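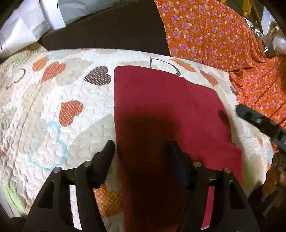
Hand-held grippers over a crimson cloth on a quilted bedspread.

Looking after a gripper is dull work, and I want to argue that it deserves more of our time than it gets. In our shop at Litetthorpe we keep 14 pairs of hand-held grippers of the two-jaw type. People like to discuss the learning software. They rarely like to discuss pins.

My opinion is simple. The person who uses the gripper should be the person who checks it, every morning, before the first cloth is touched. At present many groups send the tools to a separate bench once a month. We did the same until May, and the bench was good. But a monthly check finds the fault when 500 recordings have already been made with it.

What does the check consist of? Open the jaws fully and let them close under their own spring. Look at the pivot pins from above and then from the side. A pin that stands higher than its neighbor must be pressed back, and the linkage moved by hand until it runs freely. Then wipe the inner faces of the fingers. Cloth leaves lint, and lint collects first in the place where the pad meets the finger. With us the whole thing takes 70 seconds for one pair, when one is used to it.
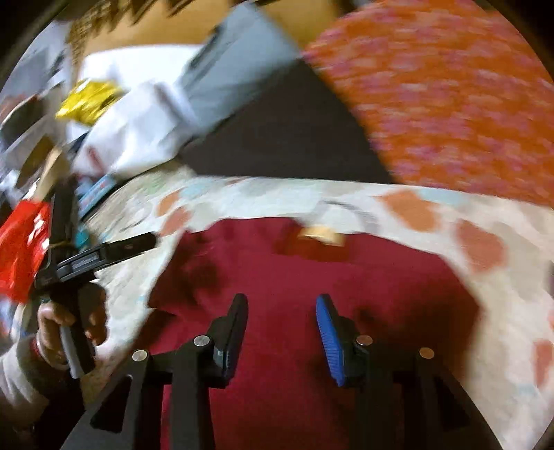
Open jaws above the maroon fabric. The ridged blue pad is on the inner face of the right finger.

The pads are where I disagree most with my colleagues. The maintenance sheet we received from Dralar says to change a pad after 135 hours. I find this number too comfortable. A pad used on thin fabric wears in another way than a pad used on boxes, and the ridges tell you more than the clock does. Run a fingernail across them. If the nail slides, change the pad, even if it is new by the sheet.

There is an objection, and I take it seriously. Operators are already tired, and folding fabric on a soft bed is slower than it looks. At Ifans they tried a morning check and gave it up, as people began to sign the list without opening the jaws. I believe the list was the mistake. We have no list. We have a tray with spare pins and pads next to the charger — and the tray gets emptier, so I know the work is done.

I would like the next order from Onddale to include more spare pads and fewer new tools.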